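The Tailor of Flanadstead

by Soledad Leiva

When the ferry company moved its office away from Flanadstead, the tailor Patricio Pereyra lost half of his customers in one spring. The men from the office used to bring him their jackets, and the captains brought their trousers, which always became tight at the same place. After April only the widows came, and the schoolchildren with torn pockets, and the priest, who did not pay.

Patricio was from another country, far to the south, and in the town they still called him "the new tailor," although he had worked on Antwi Street for longer than the baker and longer than the bank. He did not mind it. He spoke the language slowly and well. In the evening he read the newspaper aloud to himself to exercise his mouth.

One afternoon a woman came into the shop with a coat over her arm. It was a man's winter coat, dark gray, of a heavy wool that is not made anymore. She put it on the table and kept her hand on it.

"Can you make it smaller?" she asked.

"For you?"

"For my son. He is twelve years old, but he is tall."

Patricio turned the collar and looked at the stitches. He knew them at once, as a person knows his own handwriting in an old letter. The thread was doubled at the corners, and under the left lapel there was a small cross in blue silk, which he put into every coat he made, and which he had never shown to any customer.

"Who did it belong to?" he said.

"To his father. He bought it in Hakov, from a man at the market."

Patricio had lived in Hakov for one winter when he was young. He had a room over a stable there, and a machine with a foot pedal that he had bought on credit, and he made four coats in that room. Three he sold. The fourth was for his brother, who was going to come by train and who did not come. He waited for him until the end of the season. Then he needed to pay for the machine, and he gave the coat to a dealer for less than the price of the cloth.

He did not tell this to the woman. He took his chalk and asked if the boy could come on Friday for measuring.

"He doesn't like to be measured," she said.

"No one likes it. I will be quick."

The boy came alone. He stood in the middle of the shop with his arms away from his body, like somebody who has been told that the paint is fresh. Patricio put the coat on him. It reached almost to his shoes, and the hands disappeared completely.

"Did you know my father?" the boy asked.

"No."

"My mother said that you looked at the coat as if you knew it."

Patricio had three pins between his lips, and this gave him time. He marked one sleeve, then the other. Outside the bus to Skisano stopped, waited, and went on with its lights already burning.

"I know the coat," he said finally. "I made it. It was for my brother."

The boy thought about this. He looked down at the long gray front of the coat as if there might be a second person in it.

"Was he tall?"

"Taller than me. He could take the apples from the neighbor's tree without a ladder."

"Where is he now?"

"I wrote to him for many years," said Patricio. "Turn around, please."

He worked on the coat for eight evenings. It is more difficult to make a coat smaller than to make a new one, because the cloth has got used to its shape and must be persuaded. He opened the back seam and the shoulders. He did not cut the wool where he could fold it, so that the coat could be let out again later, once and then once more, until the boy was as big as it was meant for. Inside the folds the gray was still dark and clean, as it had been on the table in Hakov.
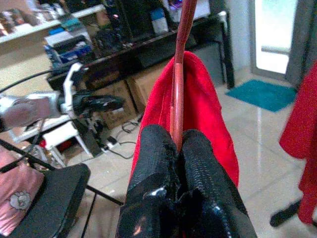
A red stick or handle, held upright.

On the last evening he came to the lapel. The blue cross had lost one of its arms. He searched in all his drawers for silk of the same color and found none, and so he mended it with green. Then he sat for some time with the lamp on and the coat over his knees, and he read the newspaper to it, the page with the weather and the page with the ships.

The woman came in the morning, before the shop was open. She had the money ready in an envelope. He took out half of it and gave her the envelope back.

"This is not correct," she said. She was a person who did not like to owe.

"The cloth was already paid," said Patricio.

She did not understand him, or maybe the boy had told her something at supper. She folded the envelope and put it in her bag. At the door she stopped and asked whether the coat needed special care.

"Brush it after rain," he said. "And do not dry it close to the stove. When the sleeves are short, bring it back to me."

"He grows fast."

"Then I will see you next winter."

She walked down Antwi Street with the coat over her arm, on the side where the sun was. Patricio went in and moved the chair back to the window. The priest's trousers were on the table, with the knees worn through again, and he looked for the black thread.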